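Workplace Interiors II
Handout 16: Table surfaces and overhead light
Instructor: Ludger Frerichs
Fovbridge, Room 31
Revised February 24, 2025

These notes go with the lecture on horizontal work surfaces. They replace the older pages on desk finishes that were handed out in December. The section on gloss is longer than before, and the part on wood stains has moved to the handout on furniture care.

1. Why the tabletop gets its own lecture

In the first part of the course we treated the table as a given. We put it in the plan, checked the clearances, and went on to the lights. In practice the tabletop is the surface a person looks at most during a working day. It takes up a large part of the view, it sits close to the eyes, and it is behind nearly everything the person handles. A poor choice of ceiling tile may go unnoticed for years. A poor choice of tabletop gets complaints in the first week.

Three properties matter for the lighting side of the job. They are lightness, gloss, and color cast. Texture matters too, mostly through its effect on gloss, and we will cover it there.

2. Lightness

Lightness depends on how much of the light that falls on the surface comes back off it. A white top returns most of the light. A black top returns very little. Wood tones fall in between, with a wide spread depending on species and finish.

Remember the difference between illuminance and luminance, which came up again on the last quiz. Illuminance is the light arriving at the surface. Luminance is what the eye gets from it. Two tables side by side under the same fixture can have the same illuminance and look very different. When a client says a room is dark, ask what color the tables are before you add fixtures.

A very light top has these effects:

It sends light back up to the ceiling and to faces. People sitting at it have fewer dark shadows under the brow and chin.

It makes dark objects easy to find. Black screws, dark cables and pen caps all stand out.

It makes white paper hard to see at the edges. A person sorting forms on a white table will often slide a colored mat underneath.

It can be tiring if the rest of the room is dark. The eye keeps adjusting between the table and the wall behind it. Keep the wall from being much darker than the top.

A very dark top does roughly the reverse. It also shows dust and crumbs, so it needs wiping more often than people expect. Do not specify it for a shared room unless the cleaning schedule is known.

3. Gloss

Gloss describes how much a surface acts like a mirror. On a glossy top, part of the light bounces off in one direction, so a fixture overhead shows up as a bright patch. The patch moves when the viewer moves. Anything printed or drawn under the patch is hard to read.

On a matte top the light scatters in all directions. The surface looks about the same from any seat, and the fixture does not show as a separate shape.

Most real finishes are between the two. A satin top may look matte from directly above and still show a strong streak at a low angle. Check samples from a seated eye height, looking across the table toward the window or the nearest fixture. Holding the sample up in your hand tells you very little about this.

Wear changes gloss. A matte top gets shinier where forearms rest on it, and a glossy top gets duller where things are dragged across. After some years the two can end up looking alike near the front edge. The Czerwiński sample boards in the cabinet at the back of the room have been handled by several classes and show this well. Please put them back in order.

4. Color cast

A surface sold as white is almost never neutral. It may lean blue, gray, yellow or pink. The cast is hard to see when the sample is alone and easy to see when it is next to another white. Put your samples on a sheet of ordinary printer paper before you describe them, and use the same brand of paper through the whole project.

The light source adds its own cast. A cool lamp on a slightly cool top will give a surface that people call clean, cold, or clinical, depending on whether they like it. A warm lamp on the same top brings it closer to neutral. You cannot tell from looking at a lit table how much of the tint belongs to the finish and how much belongs to the lamp. To separate them, you need either a second lamp or a second surface.

In your site notes, write down both. "White top, cool cast, under existing lamps" is a usable note. "White" is too short to help anyone later.

5. Shadows on the work surface

The edge of a shadow tells you a good deal about the source. A small source gives a sharp edge. A large source, or several sources spread across the ceiling, gives a soft edge with a wide blurred band between light and dark. Distance counts as well. An object touching the table has a sharper shadow at the point of contact, and the shadow gets softer as the object is raised.

You can test this at home. Hold a pencil flat against a sheet of paper under any ceiling light, then lift it slowly. Note the height at which you can no longer say where the shadow begins.

In a room with several fixtures, one object casts several shadows. Where they overlap the surface is darker, and where only one falls it is lighter, so the result is a set of gradients. People often read these gradients as stains or unevenness in the finish. Before you write up a surface as discolored, move whatever is standing on or over it and look again.

Soft shadows suit general work such as reading, sorting and light assembly. For inspection work, such as looking for scratches or raised threads, add a small lamp at a low angle. Even light from overhead hides shallow relief, and a person checking parts under it will miss things.

A plain top without pattern is the best place to learn to see all of this. Wood grain and printed speckle break up the gradients, and beginners tend to look at the pattern. 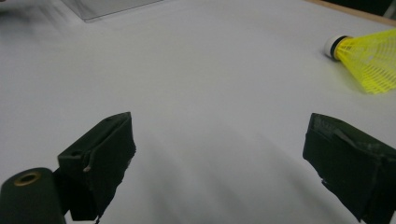
Figure 1. Matte white tabletop under even overhead light. Note the cool gray-blue cast and the broad, blurry shadows toward the front.

For Figure 1, write a surface note in the form given in section 4. State lightness, gloss and cast separately. Then say what the shadow edges suggest about the size or spread of the source. Leave the lamp type out of your answer, as it cannot be read from a picture.

6. Measuring

We use the Prender meter for all class work so that the numbers can be compared. Lay the sensor flat on the tabletop, facing up. Step back as far as the cable allows and keep your own shadow off the sensor. Wait for the display to settle before writing anything down.

Take one reading at the center of the table and one near each corner. Record every reading, including the ones that look wrong. A low corner may be a real result, caused by a cabinet or a column, and if you drop it from the sheet the next person will have to come back for it.

Sample entry from the Jedesau reading room, long table by the door:

Center: 323 lux
Surface: light gray, satin, slight warm cast
Fixtures: on, no dimming
Blinds: closed
Remarks: streak visible at seated height from the window end

The last line is the one students leave out most often. The meter cannot tell you about glare from a seat. Sit down in at least 2 seats at each table and look.

7. Care of matte white tops

Cleaning is part of the specification, and you will be asked about it. Wipe with a damp cloth and a mild cleaner, then with a clean damp cloth, then dry. Residue left on a matte surface dries to a dull film that shows up as streaks when the light is low. Avoid scouring pads, which polish small areas and leave shiny patches. Pencil marks usually come off with a white eraser. Ballpoint is harder, and the maker's instructions should be followed.

8. For next time

Bring the following:

Your surface note for Figure 1, typed, half a page at most.
Meter readings for one table in a building you use often, with the blinds position recorded.
One sample of a white finish, any material, with a flat face large enough to lay next to a sheet of paper.

We will start by lining up the white samples on the long bench and sorting them by cast. Label yours on the back in pencil. Meters can be signed out from the front desk and have to be returned with the sensor cap on.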